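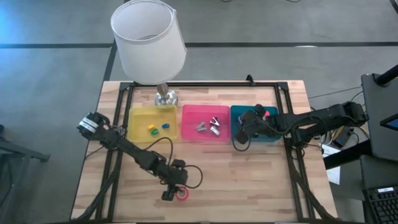
Three bins on the table, yellow, pink and teal.

Last updated: April, 11:40 pm

Module 2 of the Kandlow course tonight. I have now paid $189 to be told that I own too many things, which my mother used to tell me for free.

I should write down how I got into this, so that when I read it back in a year I can't pretend I was forced. Annelies Coppens did it over the winter and her hall closet is, I admit, a different closet. You can open it and nothing comes at you. She lent me the first booklet, I read it in the bath, and by the time the water was cold I'd signed up. The sign-up page had a clock counting down to the end of the spring price. I went back to check this morning and the clock was there again, counting down to the same spring price. So that's one thing I've learned.

The method is color. Everything you own gets a color and every color gets a decision. Yellow is keep, pink is think, teal is leave. You do 22 minutes a day, by a timer, and you stop when it rings even if you're holding something. I asked in the group chat why 22. The answer from the course was that it's the natural length of household attention. The natural length of mine is until I find old letters, and then it's either four hours or nothing.

Tonight was kitchen drawers. I did the one beside the stove and the one that sticks. Went through string, birthday candles, the warranty for a toaster we gave away before we moved to Jerkham, keys. The keys are the trouble. Five of them and not one fits a door in this house. The booklet says a key without a lock is "a question you are carrying for someone else." I read that out loud to Wouter and he said it's a key. Then he took one of them out to the shed to try it and came back and put it in his pocket without saying anything, so I don't know where that leaves us.

What bothers me is pink. Think. If you give people a category called think, everything goes in it. I'd put the whole house in pink by supper. There are 32 modules and the word pink is all over them, and as far as I can tell you don't get to empty it until close to the end, when there's a "Release Evening" with a playlist. I skipped ahead and looked. The course tells you not to skip ahead. Of course it does.

Dirk Bosman is in the chat too and he's a true believer. He posts every night. Last night he wrote that he let go of his father's fishing rods and felt his shoulders come down. A lot of hearts under that. I kept looking at it and thinking, did you like fishing, Dirk? Did your father? I didn't write it. I put a heart like everyone else, and I've been cross about it all day. Maybe his shoulders really did come down. I wasn't there. But I notice that only the people who feel better ever post, and I don't see how you'd know from that whether the thing works. Kristof Mertens posted one time in the first week to ask if you could get the money back and I haven't seen his name since.

I tried to be fair about it this afternoon and made two lists, what's better and what's just been moved. Better: I can find the scissors. The stove drawer shuts. I threw out a jar of something from the back of the pantry that I'd been working around like a piece of furniture. Moved: everything else. The tablecloths went from the sideboard to the bottom of the stairs, where they are "in transit." The good glasses are in the laundry room. I had to go around the house to lay the table for supper.

And then the shop. Every module ends in the shop! Labels, pegs, a linen pouch for your Think items. To own less I am meant to begin by buying a pouch. I looked up the same kind of pouch on Tarora and it was a third of the price, and then I sat there with it in my basket for quite a while before I remembered that I don't need a pouch of any kind. So they nearly had me, only through a different door.

Annelies Jacobs called after supper, the other Annelies, and she was no help because she thinks the whole thing is funny. She says her method is to move house every few years and let the boxes get wet. She also said something I've been chewing on. She asked what I was hoping the house would look like at the end, and I described it, and she said that's the rental in Halás. She's right. It was the two weeks in Halás I was describing, down to the hooks by the door. We'd taken one suitcase each and someone else's plates were in the cupboard, and I cooked the same three suppers and read all afternoon. I'm not sure the plates had much to do with it.

Wouter thinks I should finish since it's paid for. I think being paid for is the worst reason to finish a thing, but I said the same about the evening Spanish class and I was wrong there, I still use the Spanish. So I'll give it to the end of the month. I'm going to do my own version though:

- no timer
- no pink. It's keep or it goes, and if I can't tell, it's keep until I trip on it
- nothing of Wouter's, including keys
- no hearts for anybody's fishing rods

Tomorrow is supposed to be sentimental paper, which they put far too early if you ask me. I have my grandmother's recipe cards in there, the ones with the measurements in cups that weren't any cup you could buy. The booklet suggests photographing them and letting the paper go. No. I've seen what happens to my photos, I couldn't find last summer's if you gave me a week.

Must bring the glasses back up from the laundry room before somebody puts a basket down on them. And call the dentist. And ask Annelies C. whether she still has everything in that closet or if it's all in the garage, because it came to me while I was brushing my teeth that I have never once seen the inside of her garage.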